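Keeping nuts fresh in small bags

Nuts go stale sooner than most people expect, and an open bag left in a warm cupboard is the usual cause. The oil in them turns, and walnuts and pecans go first. Almonds keep a good deal longer.

Buy a large bag if it is cheaper, but split it up the day you get it home. Small resealable bags hold enough for a few days' snacking, and the rest stays shut until you want it. Fill each one no more than halfway - an overfull bag pulls at the seal and will not close properly.

Lay the bag flat, push the nuts down to the bottom and smooth the air out towards the top. Then pinch the strip together with both hands, starting in the middle and working out to the corners.

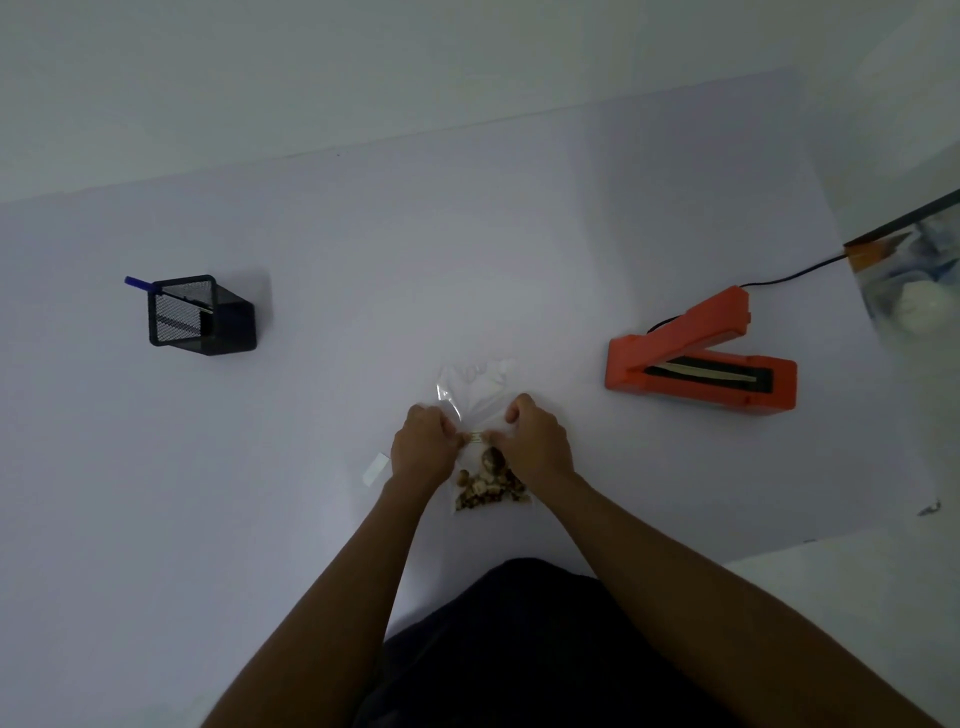
Closing a small bag of mixed nuts, one hand on each side of the seal.

Run a finger and thumb along the strip a second time. Salt or crumbs in the groove will stop it closing, so wipe it with dry kitchen paper first if the nuts are salted.

Write the date on a bit of masking tape and stick it on the back. Mixed nuts will keep for up to 8 months in the freezer. In the cupboard, use them within four weeks of opening.

Bags that have held plain nuts can be used again. Shake out the bits, wash in warm water and dry them inside out over a wooden spoon. Throw away any that smell of old oil.

Tip sent in by Marcelino Barrios, Fludgate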